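This site uses cookies to remember your reading position. Accept | Manage
Reading time: 2 minutes

Household Practice, Unit 13: Folding on a bed
Notes by Wanda Park

Read before Tuesday. Bring one pair of trousers with a drawstring, the softer the worse.

Most folding advice assumes a large clear table. Few of us own one, so the bed gets used, and the manuals treat this as a failing. I don't see why. A bed is wide, it is usually free in the daytime, and you can get at it from more than one side. The real objection is that a mattress gives under your hands, so a crease pressed on it doesn't hold as well.

The Larska method (handout from October) claims every garment can be reduced to a rectangle in 2 moves. Try it with jogging bottoms. The crotch seam sticks out, the waistband gathers, and what you have after 2 moves is a lump. I get a decent result in four or five and I'm not ashamed of it.

What I'd suggest for soft trousers:

Spread them flat across the middle of the bed, legs straight.
Pull the drawstring ends level and leave them outside the waistband until the last fold.
Lay one leg over the other and push the seam point in.
Fold up from the hems, then tuck the cord in.

Ingrid Brannigan, who taught this unit before me, insisted on a plain sheet underneath so that you can see the edges of the garment. I have doubts. Grey trousers show up perfectly well on a green leafy sheet.

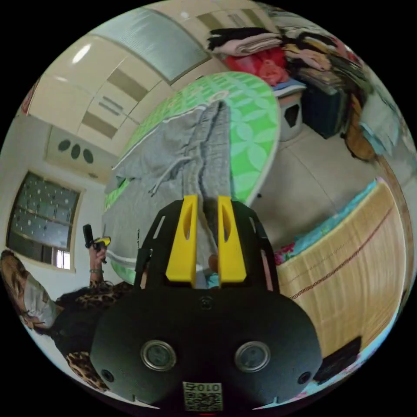 Where she had a point was small items. Anything little and pale gets lost under a trouser leg, gets folded in with it, and is missed for a fortnight. Lift each leg before you start.

As for the folding boards sold under names like Fomska, we tested one for 12 weeks. It made tidy shirts. With drawstring trousers it was no quicker than hands, and it needed storing somewhere.

For discussion: does a folded pair stay folded in your drawer? If it doesn't, was the folding worth doing?

Contact the course office | © Odmont Evening Classes | Back to top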